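Notebook - hand comparison, bench 2
10/20/22
Present: me (Dilruba Dissanayake), Mahfuz Haque on the stop button, Habibur Siddiqui for the first hour.

Purpose
Compare the Kelham hand (black, right arm) with the Juselus hand (white and black, left arm) on the basket task before Nuria decides which pair goes on for January. Same controller for both sides, Rekix build 172. Head camera only. The wrist cameras are still with Ashraful.

Setup
White table, large grey perforated basket on the left, small one of the same style on the right. Both start empty. Mixed hands fitted so that we don't have to recalibrate the head between runs. Grip current limit set the same on both sides, which is probably unfair to the Juselus as its thumb is geared lower. Noted for later.

Height offset from the Bandara calibration plate went in as 105 mm. Checked it twice with the rule because the old value was still in the config on the left side.

Reach check, right side
First job was to see whether one finger could go down inside the small basket without the others catching the rim. Hand flat over the basket, one finger straight down, the rest held out level to the left. Left hand parked low in front of the table edge, palm turned in, fingers up. 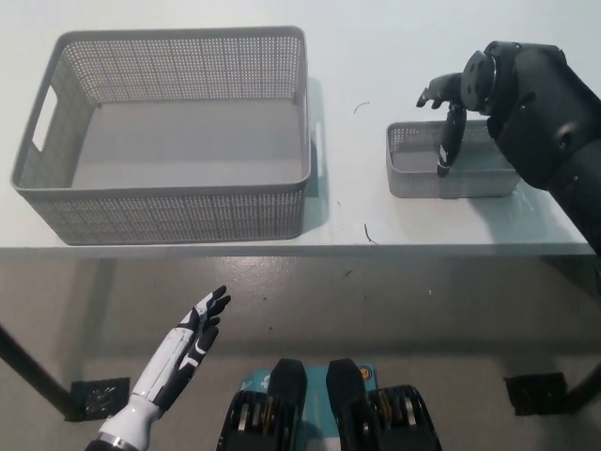
Notes on the Kelham hand
- The long finger has enough length to get its tip near the basket floor with the wrist flange well above the walls. Good margin.
- Depth on the perforated walls is poor. The small holes give a speckled return and the rim height jumps between readings. Habibur suggested taking the rim from the colour picture and using depth only for the solid floor. Tried it, steadier, kept it.
- Black fingers against grey plastic are hard for the tracker. It lost the fingertip in up to 2 runs out of each batch, always on the downward finger, never on the level ones.
- Some heat in the forearm housing by the end of the session. Did not measure it.

Notes on the Juselus hand
- Tracks much better, the white panels help.
- Park pose is fine but slow to leave. Mahfuz thinks the elbow limit is set too tight and I agree.
- Not yet tried inside the small basket. The fingers look thick for it. The large basket should be no trouble, and the handle slot in its end wall is the obvious hook point.

To do
Wipe the table, there are a couple of thin dark strands on it and the segmentation picks them up as edges.
Ask Ashraful for the wrist cameras back.
Repeat the reach check with the baskets swapped over so the left hand gets the small one.
Matt tape on the Kelham fingertips - light colour, thin, must not foul the joints.
Send Nuria the logs for both sides, with the depth change marked.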